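**Eligibility of co-investigators for a medical research award**

Posted by Trirnton Research Office

Our department intends to nominate a study on the molecular basis of hypertension for the Lefèvre Award. The work was conducted by 2 principal investigators at separate hospitals. The guidelines refer only to "the nominee." May both be named on a single form, and must each submit a full list of publications?

### Murnumico

Joint nominations are generally accepted where both investigators signed the original protocol. Each should provide a curriculum vitae and no more than 6 publications relevant to the topic. Publications on which both appear need be listed only once. A letter from each hospital is also required, signed by the head of department.

The closing date is in November. Incomplete files are not forwarded to the reviewers.

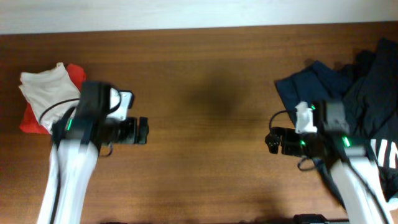 ### Dovex

We submitted jointly in an earlier term and our file was returned. The ethics approval named one hospital only. Please check this before sending anything. I cannot comment on the publication limit, as our form allowed 9 and the rules may have been revised. The award secretariat does reply to written inquiries.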